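Shared Kitchen at Tetetti House Reopens to Residents

26/07/2020

The Lillotik Housing Association has reopened the shared kitchen on the ground floor of Tetetti House following the completion of repair and refitting work that began in March. Residents may now use the room for cooking and meals at all hours when the building is open.

The work included new plumbing under both sinks, the replacement of damaged floor covering near the entrance, and repainting of the walls and ceiling. The wall cabinets were repaired and kept. Yau Interiors carried out the work under a contract approved by the Association last winter. Access to the kitchen was suspended for the whole of that period, and residents of the 6 adjoining apartments were offered the use of the smaller kitchen on the second floor.

Seating and table space have been kept largely as they were. The laminate-topped kitchen table was retained at the request of residents, who asked in their written comments that it stay near the window, where daylight is best for preparing food.

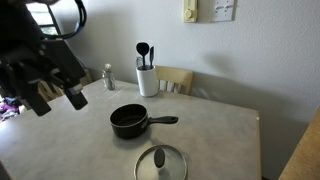 The kitchen table at Tetetti House, with a small saucepan and a glass lid.

As part of the reopening, the Association has reviewed the cookware provided for common use. Items that were badly scratched or missing a handle have been withdrawn. Nonstick pans remain available, and residents are asked to use wooden or plastic utensils with them. Glass lids should be washed by hand and dried before they are put away. Lids are to be stored in the lower cabinet to the left of the stove, and pans on the shelf above it.

The following arrangements apply from the date of this notice. Cookware must be washed and returned to its place within 2 hours of use. Personal items, including clothing and bags, should be taken back to the apartments when a resident leaves the kitchen. The table must be wiped down after each meal. Hot pans may not be placed directly on the laminate surface; trivets are kept in the top drawer beside the sink.

The kitchen may be reserved for private gatherings on 2 evenings each month. Requests should be made in writing to the Lillotik office and must state the expected number of guests. Reservations do not include exclusive use of the refrigerator, which remains open to all residents at all times.

A further stage of work is planned for the pantry, where the Gakix shelving system will replace the existing open racks. The pantry will be closed while the shelving is installed, and food stored there will need to be removed beforehand. Dates will be posted on the notice board in the entrance hall. The kitchen itself will remain open during this stage.

Residents who wish to report a fault or a missing item may use the form available at the Lillotik office. Reports concerning the stove or the water supply should be made by telephone to the building desk, which is staffed until 6 p.m.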